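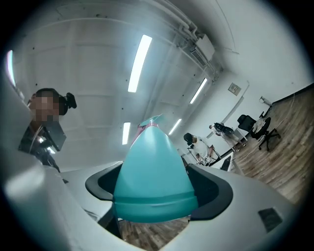 Ticket 597 – Hand-held gripper: cone slips or turns when lifted
Opened by: Fionnuala Kinsella
Assigned to: Kjell Westerberg
Opened: 2025-11-13
Status: Waiting on parts
Project: Plurkard
Equipment: Banham curved finger pads, Rivard flat finger pads, hand-held unit 2

Fionnuala Kinsella wrote:

Hello Kjell, and sorry in advance for the length of this one. We're partway through comparing the two sets of fingers and I'd like your opinion before I go any further down the wrong road.

With the curved black pads fitted, the teal cone sits very nicely if I close on it low down, near the thick band at the bottom. It stands up straight between the fingers and I can walk across the room with it quite happily. If I close any higher, on the part that tapers, it wants to creep upwards and out, a bit like squeezing a bar of soap. I did 50 lifts from the high position and lost it on 17 of them. From the low position I lost none at all, which cheered me up no end.

The flat Rivard pads behave differently. They don't push the cone out so much, but it turns between them, and by the time I put it down the pink band has swung off to one side. For Plurkard we need it to go down the same way round as it was picked up, so that's no good to me either.

Things I have tried so far:
Wiped both sets of pads and the cone with a damp cloth and let them dry. No change.
Swapped the left and right curved pads over. No change, and a fiddly job for small screws.
Closed more slowly. A little better, though that may be me being more careful.

Log from the Belay controller is attached. Could you have a look and tell me if the closing force seems reasonable?

Kjell Westerberg wrote:

Hi Fionnuala, never apologise for a long ticket, I much prefer them to the ones that say "gripper broken"!

I've been through your log. The closing force is set to 74 per cent on Belay, which is where I left it in February when we were picking up the heavy blocks. It's far too keen for something with sloping sides – the harder you squeeze a taper, the more it climbs. Would you mind bringing it down to 50 and doing the high lifts again? Leave the low ones for now, they sound fine.

One more thing to check while you're there. The curved pads have a rim, and on one of my own sets the rim stood slightly proud of the face after it had been taken on and off a few times. Run a fingertip round the inside edge and see if you feel a step. If you do, loosen the pad, press it fully home and tighten it again, going from one screw to the other a little at a time.

Please don't peel off the small black square on the housing when you're cleaning, by the way. Somebody did that on unit 1 and I spent a very long afternoon putting it right.

Fionnuala Kinsella wrote:

Black square safe and sound, I went round it with a cotton bud.

There was a step on the right-hand pad! Quite a small one, but I could feel it once I knew to look. I've seated it again as you said and turned the force down. High lifts again, same floor, same cone: lost it on 6. Much better, and the ones I did lose were all when I'd closed right up near the tip, where there is hardly anything to hold.

The flat pads at the lower force turn even more, so I've taken them off and put them back in their tray.

Kjell Westerberg wrote:

Lovely, that's a proper improvement. I'd carry on with the curved pads for the cone and write the flat ones down as unsuitable for round things, at least until we can try them with a softer facing. I have ordered a sheet of the grippy stuff from Banham and will cut you a pair when it arrives, which should be in around a fortnight.

Could you save the new setting on Belay under its own name, so that the old one is still there for the blocks?

Fionnuala Kinsella wrote:

Saved as "cone low force". Leaving this open until the facing turns up.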